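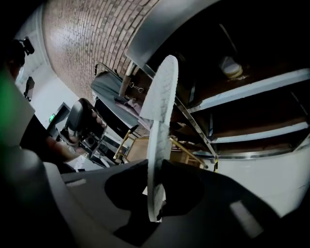
Search topics and answers Go

Numbering cues for an awards night when the running order may change

I am deputy stage manager for a student awards evening at the Trurnwood theatre in August. It is a 500-seat house with a proper prompt desk, cue lights to the fly floor and both wings, and two rings of comms. I have called plays before but not an awards show. The crew are mostly interns on the Dalen scholarship scheme and have had one day of training on the house kit.

There are 20 awards, with five musical numbers between them. My draft book has 126 cues across lighting, sound, video and flys, numbered straight through in each department (LX 1, LX 2 and so on). The producer has now told us that the order of awards can change up to the dress rehearsal, and that one number may be dropped on the night if a cast cannot travel.

If I keep straight numbering, every change means renumbering the book and the desk files. If I do not renumber, I end up calling LX 41 followed by LX 12, and I am not confident the operators will follow. The lighting operator wants to leave the numbers alone and jump about the stack. The video operator wants names instead of numbers.

What is normal practice? I would also like to know whether the three departments need to match each other, as at present they do not.

The playback software is Drerkedero for both sound and video. It will accept any number with up to four digits, or a short text label.

asked by promptcorner_dsm
7 comments

flyfloor_left
4 shares

Block numbering. Give each section of the evening its own range and do not number across the boundary.

With four digits available I would do it like this. First digit is the part of the evening, the next two are the item, and the last is the cue within the item. So 3108 is part three, item ten, cue eight. Item numbers belong to the item and not to its place in the order. If Best Chorus is item ten it stays item ten wherever it ends up, provided it does not change parts. If items may move between parts as well, leave the first digit at the same value and stop reading anything into it.

You get nine cues per item this way. Awards rarely need more than five or six: walk-on, nominees video, envelope state, winner sting, acceptance state, clear. A musical number may well need more than nine, so either give it two adjacent item numbers or use point cues if the desk takes them.

On matching between departments, make them match at the item level. If you are in item ten, everybody's cues should have ten in the middle. It does not matter if lighting has six cues in that item and sound has two. Where several departments go together, give them the same last digit as well and leave gaps in the shorter lists. An operator who has lost their place can then look at anyone else's screen and find it again.

Other points:

Keep each item self-contained. The first lighting cue of every item should be a full state with nothing tracking in from the item before. On a tracking desk, put a block on that cue. If you skip this, moving an item will bring the wrong colour or a stray moving light with it, and you will find out during the speech.

Do the same for sound. Put a fade-and-stop at the top of each item so that a sting left running cannot carry over.

Flys are the exception. A flown piece is either in or out, and no numbering will alter that. For each item, write the required position of every working bar at the head of the page. When the order changes, compare the end of one page with the head of the next and add a move wherever they differ.

Put each item on its own sheet in the book, starting on a fresh right-hand page. A changed order is then a matter of opening the rings and moving paper. Do not print the book double-sided.

To drop a number, do not delete anything. Pull the sheet, mark the cues inactive, and announce over comms that item such-and-such is cut and what the next standby will be.

nivinov_sound
1 share

Agree with the above on blocks. I ran the Nivinov festival awards for a few years using the same software and would add one thing. Drerkedero sorts by list position and not by cue number, so moving the group moves the cues and the numbers stay as they are. Check that the auto-renumber option is switched off before you drag anything. It is in the workspace settings and is saved with the file, so check it again if you are sent a new copy.

Do not call four digits aloud. Announce the item at standby ("item ten, standing by LX and sound one") and call the last digit only. Say the full number if somebody asks for it.

Labels go in the notes column.

oldgel
0 shares

we just did it off a running order taped to the desk and called everything by name, worked fine. depends how good your ops are. numbers are better for video though

Comments (2)
Report
Share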